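The quiet return of the white sheet

Ask anyone in Cikholm what they slept on as a child and you'll get the same answer: plain white, washed until it went soft as a peach.

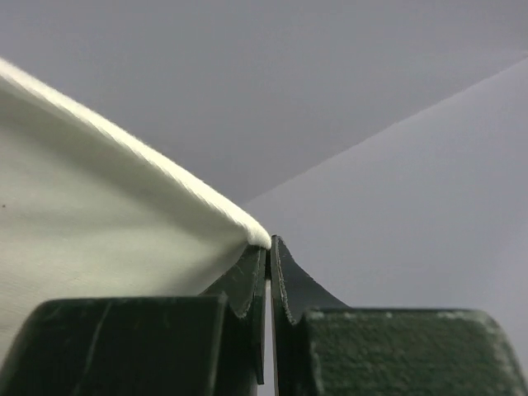 Photo: Deltov Picture Desk

Now white is back, and I couldn't be happier! At Heydari, the linen shop by the station, plain sheets outsell prints 2 to 1, and the August delivery of 200 was gone in 18 days.
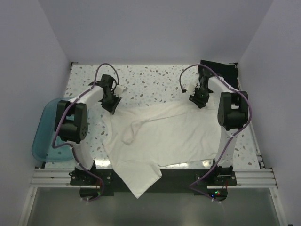 Wash less, air more

Skip the softener, wash at 30 degrees and hang everything outside — even a balcony rail will do.

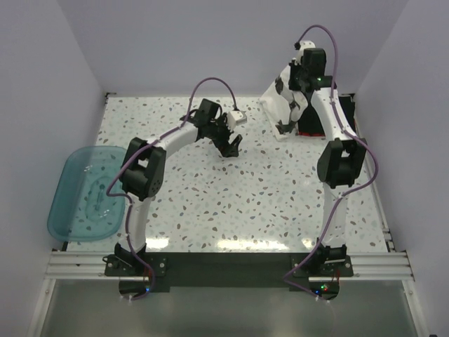

Siobhán Carroll
Home editor

My own set came from the old Gulix mill, and it's still going strong.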